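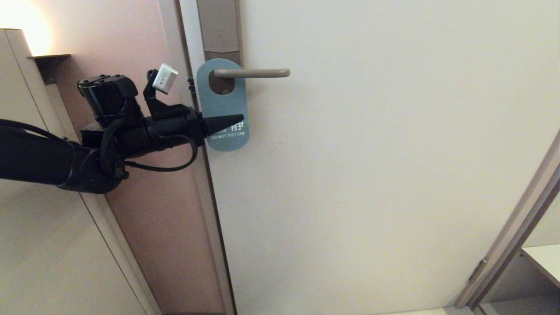 # Eltico Garker Arm, Club and Class Edition

The Garker is a matte black robotic arm with a wrist-mounted gripper, sold to schools and student clubs for the Vutgate door tasks. It comes with the door task guide, the practice hangers and the software the students will use at the event. This page covers what is in each package, what you need to supply, and how clubs usually set it up.

**Arm package:** $2,859
**Class pack:** $3,953
**Spare gripper kit:** $480

Page updated 2018-05-12.

## What the door tasks are

The Vutgate is a yearly student competition held in October. Teams program an arm to do small jobs at a door with a lever handle. The door stays closed and the lock isn't used. All the work is done with a card hanger of the kind hotels put on the handle. There are 3 tasks:

- **Place.** The arm starts with the hanger in the gripper and puts it on the lever.
- **Remove.** The hanger starts on the lever. The arm takes it off and holds it clear of the door.
- **Turn.** The hanger starts on the lever with one side showing. The arm takes it off, turns it over and puts it back.

Remove is the one most teams start with. The card is thin and hangs close to the door, so the finger has to come in at a shallow angle. If it comes in too steep it pushes the card flat against the door and the gripper closes on nothing. Place is harder, since the hole has to go over the end of the lever and the card swings. Turn is usually left for second-year students.

## Arm package

- Garker arm with base and clamp
- Wrist assembly with motor housing and gripper
- Tapered gripper fingers, fitted
- Angled wrist bracket for a sensor or small camera (sensor not included)
- Wrist cable set and strain clips
- Power supply with stop button
- Door task guide, printed
- Practice hangers

## Class pack

Everything in the arm package, plus:

- Spare gripper kit
- Lever handle on a bench plate, for practice away from a door
- Second controller, so one group can write programs while another runs the arm
- Teacher's notes for the Olteanu course
- Extra practice hangers

The bench plate clamps to any table with a straight edge. It holds the lever at the same height above the base as the task guide calls for, so positions saved on the bench will be close on a real door. They won't be exact. Plan a session to redo them.

## Spare gripper kit

One pair of tapered fingers, one gripper motor, a set of wrist cables and the screws for the motor housing. The screws are small and get lost, and the kit includes more than you need. Fingers are black only.

A bent finger should be replaced and not straightened. A straightened finger will still close, but the tip will be out of line, and the pinch tasks depend on the tip.

## Before you order

The arm needs a firm stand or table beside the door. Rolling carts are fine if the wheels lock. Check these first:

- The door has a lever handle. Round knobs won't hold a hanger and aren't used in the tasks.
- The lever is free of anything else that hangs from it.
- The base can sit on the latch side with room for the elbow to move.
- There is a wall outlet close enough that the power lead doesn't cross the doorway.
- The door can stay closed and out of use for the whole session.

A door with a card lock works the same as any other, as long as the lock plate doesn't stick out past the lever. Teams sometimes find that the finger catches on the plate or on the door frame when it comes in from the side. Add a waypoint above the lever and bring the finger down from there.

## Cables

Leave slack at the wrist. The cables need a loose loop to follow the joint through its full turn, and pulling them tight to look neat is the most common cause of a failed connector. The thin cable below the gripper should be able to hang and swing without reaching the lever. Run the wrist through its whole range by hand, power off, before the first program.

## Using it with the Olteanu course

The Olteanu course is written for classes that have never used an arm. It begins on the bench plate and moves to a real door in the second half. Students save positions by hand first, then write short programs that move between them, then add checks: is the gripper closed, did it stop early, is the card still there.

The notes assume one arm shared between groups. The group that isn't at the arm has work to do on paper or at the second controller. Schools that buy the arm package alone can use the notes too, and the file is on the downloads page, but some lessons need the bench plate.

Programming is by blocks or by text. Both save to the same file type. The Vutgate rules allow either.

## Hangers

Practice hangers are plain card with a round hole at the top. You can use your own. The rules allow printed hangers in any color and any language, provided the card lies flat and the hole fits over the lever. Laminated cards are allowed but slide more in the fingers. Teams that use a camera to find the card should practice with more than one color, as the event hangers aren't shown ahead of time. Warm room lighting can also shift how a card reads against a pale door, so test in the light you will be working in if you can.

## Safety

An adult must be in the room when the arm has power. One student holds the stop button during every run and has no other job. Tie back long hair, and keep hands away from the gripper until the arm has been stopped. The finger tips are pointed. Fit the tip covers when the arm is in storage.

## Ordering and delivery

Schools can order by purchase order or card. Orders for the October event should be in before the summer break, as stock of the class pack runs low after that. The arm ships in one case, and the bench plate ships separately.

The base and clamp are covered for two years, the wrist and gripper for one. Fingers and hangers are treated as wear parts and aren't covered. If you already own a Garker without the angled wrist bracket, contact Eltico with the serial number on the base and ask for the bracket set. It fits with the screws already on the housing.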